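Chapter 9
Waiting, Caring and Coming Back: Time in Management Games

Before you start

By the end of this chapter you should be able to explain what a game clock does, tell a kind timer from a nagging one, and sketch a day's play for a small management game of your own. Keep your notebook from Chapter 8 beside you, as we shall be going back to the shop layout you drew there.

Let me begin with a game I was very fond of, and which I suspect few of you will have played. It was called Jaltetti, and it put you in charge of a little ferry harbour on a cold northern island. You had a jetty, a ticket hut and one rather tired boat called the Odell. Every crossing took a few minutes of real time, and while the boat was away there was very little you could do except sweep the jetty, chat to the passengers on the bench and look at the weather. I thought at first that I should be bored silly. I played it every evening for the whole of July!

What kept me there was the waiting itself (or, to be fair to its designer, Sarmīte Sproģis, the way she had filled it). The passengers remembered what you had said to them the day before. The gulls came down if you stood still. When the Odell finally showed up on the horizon you were pleased to see her, and you had the small, proper feeling of having minded the place while she was gone.

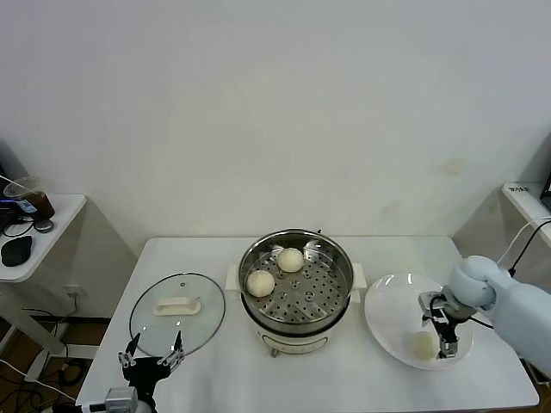
Every management game has a clock somewhere inside it, even when the player never sees one. Crops ripen, customers grow cross, paint dries, rent falls due. The designer decides how fast each of these things goes and, just as importantly, what happens if the player isn't there. In Jaltetti the boat simply tied up and waited for you. In Temba, a market game we shall look at in the second half of the chapter, unsold fruit spoils overnight, and a player who stays away for a week comes back to an empty stall and a bill for 87 coins.

I don't want you to think of one as good and the other as bad. Plenty of people love Temba for its strictness, and they will tell you that a shop with nothing to lose is hardly a shop at all. The question to keep in mind as you read is a simple one: what is this clock asking of the person holding the controller, and have they been told about it fairly? 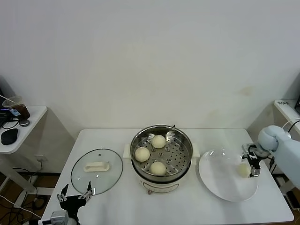 We shall use three terms a good deal, so do get comfortable with them now. A task timer measures how long one job takes. A patience timer measures how long a character will put up with you. A calendar is the slow clock behind both, bringing round seasons, festivals and birthdays. Our main worked case, the railway game Ganow, uses all three at once, and its calendar is the cleverest of the lot, with 1710 small events scattered through a single game year.

Warm-up activity

Choose a management game you know well and play it for one sitting. Each time you find yourself waiting, write down what you were waiting for and what you did in the meantime. Bring the list with you to Section 9.1, where we shall sort it out together.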